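Workshop tips for robotics clubs: tables, bins and pick-up practice

Posted Jul 18, 2019

These tips come from the Drirnalstead robotics club, where students work on one arm and share it between two project groups. Most of them are housekeeping. They apply to any club or class that has a gripper, a table and more parts than places to put them.

Wiping down a steel table

Use a damp microfiber cloth and a drop of dish soap, then a second cloth to dry. Wipe in one direction. Circles leave swirl marks that show up badly under ceiling lights. Do not use scouring pads or powdered cleaner. A small scuff can stay where it is.

Glass cleaner works for fingerprints, but spray it on the cloth and keep it well away from the arm. Let the table dry completely before parts go back on it. Small plastic pieces stick to a damp surface and will not slide the way they did the day before.

Working with glare

Polished steel reflects everything above it, including the shelves. If your vision program picks up a bin that is really a reflection, try these in order:

Close the blinds on the window side.
Turn off the light directly over the table and leave the others on.
Lay a sheet of dull gray craft paper under the part.
Retake your test pictures with the new lighting and delete the old ones.

Tape craft paper on all four edges. Painter's tape comes off clean if you remove it the same day. Tape left over the December break took us most of a meeting to scrape off.

Sorting bins

Give each bin one kind of part. Mixed bins fill up with things no team wants to sort. Label the short end and the long side so the label can be read from either direction. Masking tape and a marker are fine, and they are easier to change than printed labels.

Heavy parts go on the low shelves. Bagged parts can go higher. If your shelves slope, load from the back and take from the front, and check that the bin is seated against the lip before you let go of it.

Our parts list has 213 lines. Print it, put it in a sheet protector and hang it by the shelves. Students look at a paper list more often than they open the spreadsheet.

Practice parts

Start with a square part that has a square hole through it. It can be picked up across the outside or by a single wall, with one finger in the hole, so it makes two exercises out of one piece. Print spares. Ours came off the club printer with the Stiseo project files, and the corners needed a light sanding with fine paper.

Gripping by one wall takes more care than gripping across the outside. Come down slowly, stop above the table, and check that both fingers are clear of the wall before lowering the rest of the way. Close at low force first. If the part turns as the fingers close, open, back off and line up again. Do not push it straight with the arm.

Run 9 tries before changing a setting, and write down every one, including the misses. Change one setting at a time. The Oner team changed speed and height together and had to repeat the whole set.

Looking after the fingers

Dust on the ridges makes small parts slip. Brush the fingers with a dry, soft toothbrush at the start of each session and wipe them with a barely damp cloth at the end. Skip alcohol on rubber or soft plastic unless the maker says it is safe. Check the fasteners with a hand driver. Snug is enough.

Cables

Coil spare cable in loose loops and fasten it with hook-and-loop strips. Zip ties get pulled too tight and have to be cut. Keep coils out of the walkway, and mark both ends of every cable with the same color of tape.

Ending a session

Allow 15 minutes. Park the arm, power it down, return the practice parts, wipe the table and fill in the log. The team that used the arm last does the log. For the Agbenyega cup we kept a 60 minute limit per turn, cleanup included, and we have used that limit ever since.
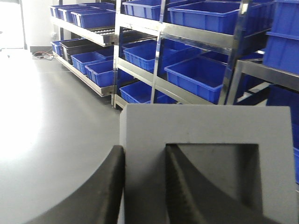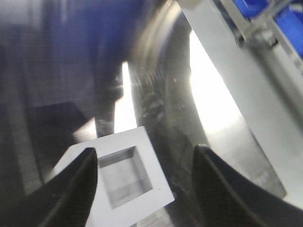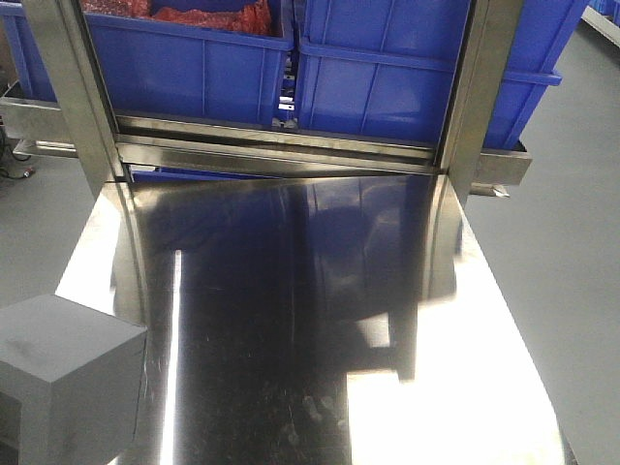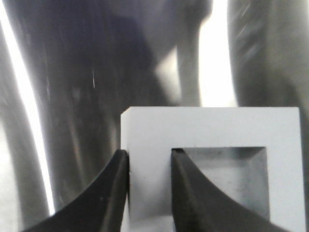
Shelves and bins (first), the steel table (third), and the square practice part at the gripper (second and fourth).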